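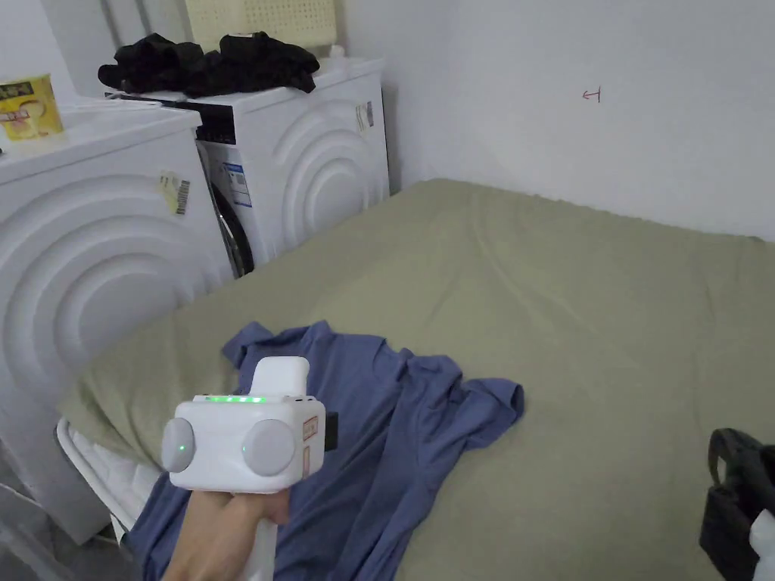 4. Recording garment-folding demonstrations

This section covers data capture with the hand-held gripper for the Losano folding method. Complete section 3 (charging and pairing) first.

4.1 Preparing the garment

1. Choose a flat, soft surface at or below waist height. A made bed is suitable. Wrinkles in the sheet need not be removed.
2. Lay one garment on the surface. For the T-shirt task, spread it loosely with the neckline pointing away from the operator. Do not smooth out folds in the body or sleeves.
3. Leave other household items where they are. The method is trained on ordinary rooms, and tidied rooms gave poorer results in the Dadholm trial.

Note: Avoid garments that closely match the colour of the surface. The fabric edge is then hard to separate in the recording.

4.2 Recording

4. Hold the gripper by the handle, with the fingers wrapped below the housing. Keep the fingers clear of the jaws.
5. Check the indicator lights. Do not start unless they are green.
6. Hold the gripper still above the garment for 3 seconds, then begin the first fold.
7. Work at an even pace. If the fabric slips, pick it up again and carry on. Recovery movements are kept in the training set.
8. Finish with the gripper held clear of the folded garment, then stop the recording.

Caution: Do not drag the gripper across the mattress. Loose threads can catch in the jaws.

Caution: Do not place the gripper on top of a running washing machine.

4.3 Number of recordings

Record 200 folds per garment type. Shake out the garment and lay it down afresh after each fold. Change to a different garment every 6 recordings.

In the Plisia comparison, a policy trained on 129 folds completed the sleeve fold reliably but often missed the hem. The full set corrected most of these errors. Smaller sets may be submitted for checking, but are not used for training.

For upload, see section 5.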